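2018年11月8日 作業ノート（プランナと姿勢推定まわり）

昨日の続き。朝いちでJerkanen（うちの軌道プランナ、以下J）をmainに合わせてリベースしたら、衝突チェックの設定ファイルがきれいに昔のものに戻っていて、最初の一時間はそれを直すだけで終わった。マージ時にyamlを「相手側優先」で潰したのは自分です、すみません。Matviiが前に書いてくれた差分チェックのスクリプト、CIに入れておけばよかった。入れます、今週中に。

で、本題。筐体の中にグリッパを下ろすときに、Jが妙に遠回りの軌道を出してくる件。しかも毎回違う遠回り！ 同じ開始姿勢、同じ目標姿勢なのに、ある時は手首をぐるっと回してから入るし、ある時は肘を持ち上げてドライブケージの上を越えてこようとする。シミュレータでは全然出ない。実機につなぐと出る。いちばん嫌なタイプのやつ。

最初は乱数シードを疑った。サンプリングベースなので、まあ軌道が毎回違うのは当たり前といえば当たり前で、でもその後段の平滑化でだいたい同じ形に落ち着くはずなのだ。シードを固定してみたら、シミュレータでは完全に再現する。実機では固定してもばらつく。ということは、プランナに入っている「世界」のほうが毎回違う。つまり知覚側。

Mikness（姿勢推定ノード）が出す筐体の姿勢をログに落として並べてみたら、あー、これだ、というくらい分かりやすく揺れていた。位置はそこそこ安定しているのに、回転が最大3度ふらつく。3度というと小さく聞こえるけれど、筐体の端まで行くとけっこうな差になるので、衝突モデルの壁がグリッパの通り道にはみ出したり引っ込んだりする。はみ出した回は当然遠回りになる。Jは悪くなかった。疑ってごめん。
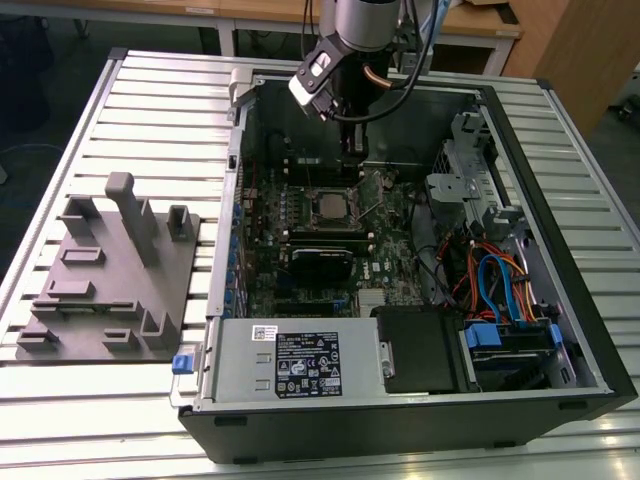
作業台の現状。グリッパはマザーボード側に向けて下ろした姿勢、左のグレーの板が治具プレート。

姿勢推定が揺れる原因は、たぶんふたつ混ざっている。

ひとつは内側の板金。筐体のフレームもドライブケージも金属むき出しで、深度がところどころ抜ける。抜けた点をMiknessが近傍で埋めていて、その埋め方が毎回ちょっとずつ違うので、平面当てはめの結果が動く。穴埋めを切ってみたら揺れは明らかに減ったものの、今度は点が足りなくて推定そのものを諦めるフレームが増えた。うーん。切るか入れるかの二択にしないで、穴の大きさで分けるのがよさそう。小さい穴は埋める、大きい穴は素直に欠損扱い。Elīnaに話したら「前からそうしたかった」と言われた。じゃあ先に言ってよ（笑）。

もうひとつはアーム自身の写り込み。これはちょっと恥ずかしい話で、自己フィルタ（ロボットのモデルを使って、自分の体に当たる点を点群から消すやつ）に、手先に沿わせてある黒いケーブルが入っていない。リンクとグリッパはちゃんと消えるのに、ケーブルのループだけ宙に残る。残った点が筐体の一部として当てはめに混ざるし、衝突マップの中では「グリッパのすぐ横に浮いている謎の障害物」になる。そりゃ手首も回したくなるよね。

ケーブルはたわむので、剛体のメッシュを足してもぴったりは合わない。とりあえずの対処として、手首に太めのカプセルをひとつ付けて、その中の点は全部捨てることにした。乱暴だけれど効く。副作用は、グリッパの近くに本当に障害物があっても、カプセルの中なら見えなくなること。なので、捨てるのは進入前のスキャンの時だけにして、降下を始めたら点群の更新は止め、その時点の地図で最後まで動く。ここは後で必ず誰かに怒られると思うので、コードのコメントにも長めに書いておいた。

あと今日わかった地味な話。タイムスタンプ。点群の時刻と関節角の時刻が140ミリ秒ずれていた。ノード側で受信時刻を打ち直していて、センサ側の取得時刻を捨てていたのが原因。止まっているときは何の害もないけれど、動きながらスキャンすると自己フィルタがまるごと後ろにずれて、腕の縁がぼろぼろ残る。ケーブルのせいだと思っていた点の一部はこっちのせいだったかもしれない。直したあとのログと直す前のログは混ぜないこと！ 直す前のぶんはフォルダ名に「old_stamp」と付けてあります。

昼すぎにNomvulaが来て、そもそも筐体の姿勢を毎回ゼロから推定する必要あるの、と聞かれた。いい質問。筐体は寝かせて置いてあるだけで、作業台に固定しているわけではないから、押せば動く。でも降下のたびに大きく動くわけでもない。だったら前回の姿勢を初期値にして、そこからの差分だけ見ればいい。実装としては、前回値からの飛びが大きい推定は一度保留して、次のスキャンでも同じ方向に出たら採用する。単純だけれど、これで今日見た揺れの大半は吸収できそう。

ただし、初期値を持つと今度は「本当に動いたのに気づかない」が怖い。そこで治具プレートを基準に使う案を考えている。プレートの背の高い柱は点群でもよく出るし、形が分かりやすい。プレートの姿勢を独立に推定して、筐体との相対姿勢が急に変わったら、どちらかが動いたと見なして全体を取り直す。両方いっぺんにずれた場合だけは見逃すけれど、それは作業台ごと蹴ったような時なので、その時は人間が気づいてほしい。

次、Jの側。知覚が落ち着いても、筐体の中に下りる動きを全部自由なプランニングに任せるのはやっぱり筋が悪いと思っている。筐体の上までは自由に動いてよくて、縁から下は直線で入る、という二段構えにしたい。Matviiは反対派で、直線に縛ると逆運動学が詰まる姿勢が出ると言う。たしかに出る。今日試した範囲でも、マザーボードの奥側に向かうときに手首の関節が限界に寄っていくことがあった。
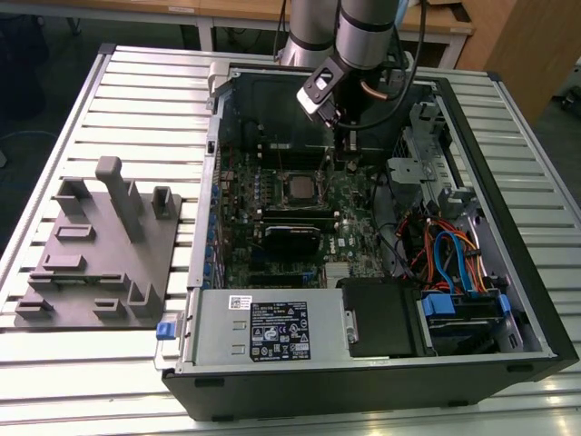 なので妥協案として、直線の向きを鉛直に固定せず、目標ごとに進入方向の候補をいくつか持っておいて、逆運動学が最後まで通るものを選ぶ形にした。候補の生成は、目標の部品の法線を中心に少しずつ傾けるだけ。評価は関節限界からの余裕と、衝突モデルとの最小距離。最小距離のほうは4ミリを下限にして、それを割る候補は点数に関係なく落とす。本当はもっと取りたいけれど、配線の束がある側はこれ以上広げると候補が全滅する。

配線といえば、いまの衝突モデルでは配線の束をひとまとめの箱にしている。オレンジや赤や黒やSATAの青がごちゃっと重なっているところを一本ずつモデル化する気にはならないし、する意味もないと思う。箱でいい。でも箱の上面をどこに置くかは効く。今日は点群のいちばん高い点に合わせたら、外れ値ひとつで箱がにょきっと伸びて、候補が全部消えた。高さの分布の上のほうを少し切ってから決めるように変更。これはすぐ直って気持ちよかった。

評価関数の重みはまだ手で適当に決めている。関節余裕を重くすると、見た目に素直な姿勢を選ぶ代わりに電源ユニットの側へ体を寄せたがる。距離を重くすると今度は手首がきつい。Kgomotsoが、重み付き和にせずに、まず距離で足切り、残りを関節余裕だけで並べたら、と言っていて、たぶんそれが正解。和にしておくと、あとで結果を見たときに何が勝って選ばれたのか自分でも説明できない。今日まさにそれで三十分くらいログをにらんでいた。

それからログの話。選ばれた候補しか記録していなかったので、落ちた候補も理由つきで残すようにした。「逆運動学なし」「距離不足」「関節限界」の区分だけでも、あるとないとで大違い。ビューワのVeluraで色分けして重ねられるようにしたら、これが妙に楽しくて、しばらく遊んでしまった。色の割り当ては自分の好みで決めたので、見づらかったら勝手に変えてください。設定は共有の方に入れてあります。

Vegaから頼まれていた部品検出のラベル整理は、今日は手が回らなかった。CPUまわりの金属枠とCPU本体を別ラベルにするか、という件だけ答えておくと、別にしてほしいです。プランナの目標にするのは枠のほうで、本体のほうは「近づくな」の領域として使いたい。ひとつのラベルだと毎回こちらで割ることになって、その割り方がまたバグの元になる。小さいヒートシンクも「近づくな」側に入れたい。青いラッチは個別に取れると助かるけれど、急ぎません。

夕方に、時刻の修正とカプセルと前回値の保留を全部入れたブランチで、降下の計画だけを2回まわした（実行なし、計画のみ）。どちらも遠回りせず、縁の上まで来てからまっすぐ入る軌道になった。2回じゃ何も言えないのは分かっているので、まだmainには入れていない。浮かれてVeluraの画面をMatviiに見せたら、「で、目標をケージの裏にしたら？」と言われて、試したら候補なしで落ちた。はい。あそこは傾ける範囲を広げないと届かない。広げると計算時間が伸びる。粗く振ってから、よさそうな所だけ細かく振る方式にするつもり。

やること：
・穴埋めの大きさ分け（Elīnaのブランチの上でやる）
・治具プレートの姿勢推定を別スレッドに出す
・候補の足切りを距離→関節余裕の順に書き直し
・傾き候補の粗密二段化
・差分チェックのスクリプトをCIへ
・Mkhize（シミュレータ用シーン）に時刻ずれと深度欠損を入れられるようにする。実機でしか出ないバグを机で出したい

最後のやつは6月にも同じことを書いていた。ノートをさかのぼったら一字一句ほぼ同じだった。今度こそやる。Nomvula、時間があったらノイズの入れ方だけ相談させてください。

ブランチ名は descent-candidates。レビューは軌道の部分だけ先に見てもらえるとうれしいです。知覚側はまだコミットが散らかっているので、明日まとめ直してから出します。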